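The Capsule Kitchen, Eleven Weeks In

July 28, 2026

I said back in April that I would report on the capsule kitchen idea once I'd lived with it for a while, and a few of you have written to ask.
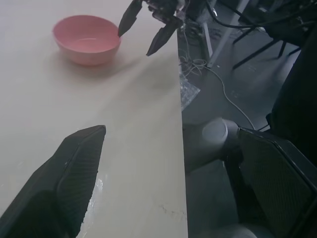
The claim, if you missed it, is that a normal household needs 11 things to cook with and everything else is clutter that makes you unhappy. The list comes from a decluttering newsletter out of Flasbridge that my sister forwarded me with no comment, which I took personally. One knife, one board, one bowl per person, two pans, and so on down. You box up the rest, tape it shut, and if you haven't opened the box by the end of the season you give it away.

I didn't believe it then and I mostly don't believe it now, but I did try it.

The first thing that bothered me was the number. Why 11? The newsletter says it was "arrived at," and doesn't say how. It also says the average kitchen holds 459 objects. I would like to know whose kitchen, and whether a fork is an object or whether the forks all together are an object. If you count every toothpick you can get any number you want. When a figure shows up that exact with no explanation behind it, I assume somebody needed a figure.

The second thing was the store. You will be amazed to hear that the people who want you to own less have a shop. The bowl they recommend is the Trorkau, it comes in one color that they call "oat," and it costs more than my last pair of shoes. I already had bowls. Mine hold soup. I stuck with mine.

So how did it go? The first two weeks were fine, and I'll admit the counter looked better. I washed up sooner because I had to. That part is real and I don't want to pretend otherwise. With one bowl each you can't leave one in the sink and reach for another.

Then we had people over. There are two of us here and six came for dinner, and I was into the box before they had their coats off. The newsletter's advice for guests is to "borrow from a neighbor." I live on the far side of Dilstead and my nearest neighbor goes to bed at eight. I am not knocking on her door for a colander.

After that the box stayed open, and I noticed what I was taking out of it. The big pot, right away. The grater. The second cutting board, because I don't like my fruit tasting of onion. The good strainer. None of that surprised me. What I never took out was a waffle iron, a set of tiny dishes for dips, a salad spinner with a broken lid, and an avocado tool I don't remember buying. I could have told you that without taping anything shut.

That's my main complaint. The advice underneath is "get rid of the stuff you don't use," which my grandmother could have given you for free, and it has been padded out into a season-long program with a shopping page. There's a paid version now too, the Sombatkul Method, with worksheets. I read the sample page. It asks you to thank your ladle.

I did drop off the waffle iron and the dip dishes at the thrift store last week. The salad spinner I kept. I'm going to see if I can find a lid for it.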